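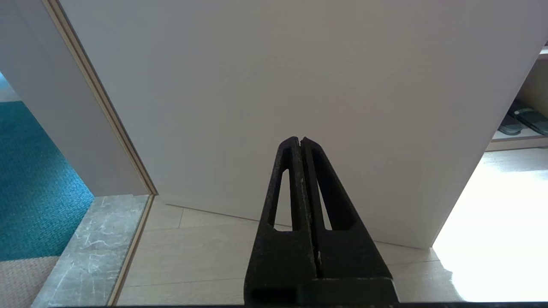
4. Setting up a new title in Plallano

Complete this section before you upload a manuscript. You will need your publisher login, the final title of the book and the contributor list. Titles set up under the older Prultus system have already been moved across and can be skipped.

4.1 Enter the title record

1. Sign in and choose Titles, then New Title.
2. Type the full title and subtitle as they appear on the title page. The two fields together may hold up to 200 characters.
3. Add each contributor on a separate line. Surname goes in the second box.
4. Choose the language and the country of publication.
5. Press Save Draft. The record is given a title number, for example 237.

Note: The subtitle prints on the retailer page exactly as typed. Plallano does not correct capitals.

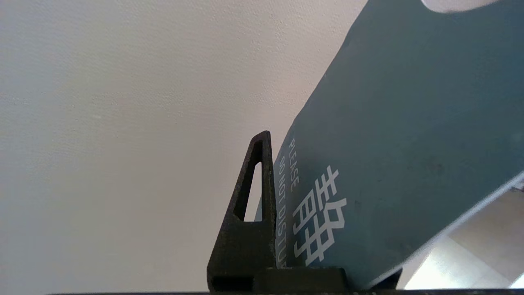
Shakuntala Mishra
Documentation Editor, Stergiou

4.2 Choose subject categories

1. Open the draft and select the Categories tab.
2. Pick one main category. Health and science titles should go to the narrowest heading that fits — "Laboratory Methods", say, and not "Medicine".
3. Add up to 4 further categories if they apply.
4. Press Check. Any category closed to your account is marked in red.
5. Remove the marked entries and press Save.

Caution: Changing the main category after release resets the title's ranking history. The old figures cannot be brought back.

4.3 Set the release date

1. Select Schedule and enter the date as month, day, year: Mar 10, 2018.
2. Leave at least 5 working days between upload and release.
3. Tick Pre-order if you want the page to go live early.
4. Press Confirm. A notice is sent to every contributor with an email address on file.

Note: Files of over 200 MB must be sent through Flodatness — see section 6 for the transfer settings. The draft stays locked while a transfer is running.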